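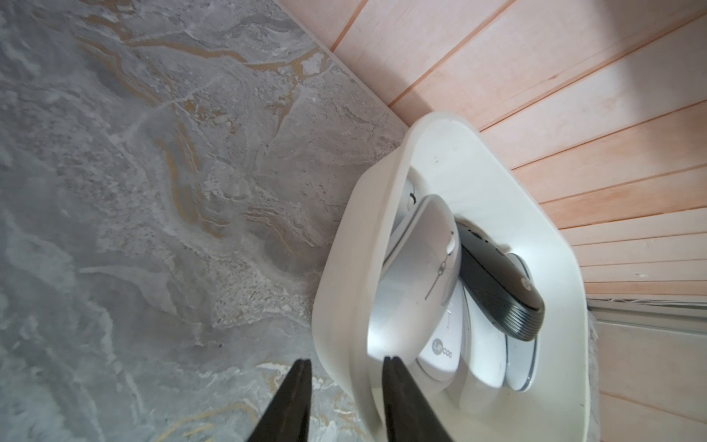 Ticket: Pick rule 2 conflicts with tray placement against wall
Project: Keltia
Opened by: Anas Kassab
Assigned to: Liv Lindqvist
Priority: Normal
Status: Closed, rule text changed

Anas Kassab
The bin-picking rules say the tray must have clear floor on all four sides. Station setup sheet says to push the tray up to the wall so it can't slide. Operators can't follow both. With the computer mice set, runs are being rejected in review under rule 2 even when the pick itself is clean. Which document wins?

Liv Lindqvist
Which revision of the setup sheet? Callow and Innes stations were on different ones until October.

Anas Kassab
Callow, current revision. Same wording in the Innes copy, I checked both.

Liv Lindqvist
Confirmed. The clear floor requirement was written for the deep bins, where the wrist has to come in from any side. The tray has a low enough rim that the wall side is not needed if the approach is limited. Passing to Fares for the motion limits.

Fares Hattar
Went through 14 rejected runs. All 14 cite rule 2 and nothing else. No contact with the wall in any log.

Two points before we relax it:

1. Approach direction. The fingers have to come in over the rim on the open side. If the planner is free to pick a direction it will sometimes choose one that puts the wrist between tray and wall. Set the keep-out plane 30 mm off the wall face and leave it on for the whole run, including retreat.

2. Items lying on their sides. A mouse on its side next to others gives a narrow grasp, and the planner likes to rotate the wrist to reach it. Rotation near the wall should be done above the rim, then descend straight.

Yolanda Urrego
Does the keep-out plane move if the tray is set down at an angle to the wall? Ours usually is.

Fares Hattar
No. The plane is tied to the wall, not the tray. A tilted tray is fine. Run the tray pose check again after any nudge.

Malathi Kaimal
Reviewer side: I need something I can check from the log. "Limited approach" is too vague to pass or fail.

Liv Lindqvist
Proposed text for rule 2:

"The tray may touch a wall on one side or at one corner. The wall keep-out plane must be active from first motion to final retreat. Gripper stays open until it is inside the rim. Wrist rotation below rim height is a fail."

Malathi Kaimal
Works for me. Rim height is already in the station file.

Anas Kassab
Tested at Callow with the plane on. Two planner timeouts at 700 ms, both on items close to the wall side. No wall contact. Skipped items were logged as unreachable.

Liv Lindqvist
Unreachable is the correct result there. Do not raise the timeout. Rule text merged 15 May 2024, setup sheet now points to it. The rejected runs go back to Malathi for a second review under the new wording.

Closed by: Liv Lindqvist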